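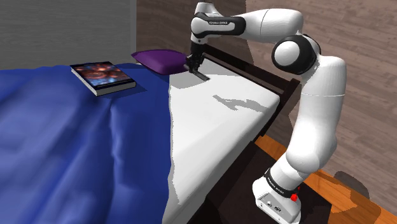
Guest bedroom inspection: checklist and comments
Property: Mimora House, top floor
Checked by: Gyu-bin Yoon
Period: August

1. Smoke alarm
Tested with the button, sounded straight away. Low-battery light off. Replace the unit before next summer, as the date stamp is getting old.
Result: pass

2. Window restrictors
Left window holds at the stop. The right one slips if pushed hard — two screws have worked loose in the frame. Keep the window locked until they are replaced.
Result: fail, repair needed

3. Bed and mattress
Slats sound, no cracks. Mattress label present and legible. Legs level on the floor. Turn the mattress at the next change of linen.
Result: pass

4. Sockets and lamps
All face plates tight. Bedside lamp flex has a kink near the plug. No bare wire, but I have taken the lamp out of use and put it in the store with a tag on it. Lazaridis can fit a new flex when they come for the boiler.
Result: lamp withdrawn, rest pass

5. Electricity
Meter reading 1,833. Trip switch tested at the board on the landing and reset without trouble.
Result: pass

6. Hot water
Basin tap ran for 3 minutes before the temperature settled. Mixing valve is a Dirnon and was last serviced by the previous firm, who left no paperwork. Ask for a copy.
Result: pass, paperwork missing

7. Edges and fittings at head height
Run a hand along anything that projects. Look for burrs, sharp corners and loose end caps.
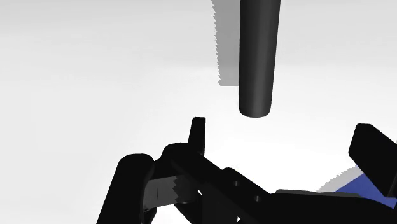 Item 7: dark rod with rounded end, grey toothed edge behind.

8. Escape route
Landing clear. Fire door closes fully from 30 degrees but sticks when opened wide — the Sadus closer wants adjusting. Route notice on the back of the door is faded and should be reprinted.
Result: pass with comment

Actions
Window screws: within 5 days. Room not to be let before then.
Lamp flex: at the boiler visit.
Door closer and notice: same visit if time allows.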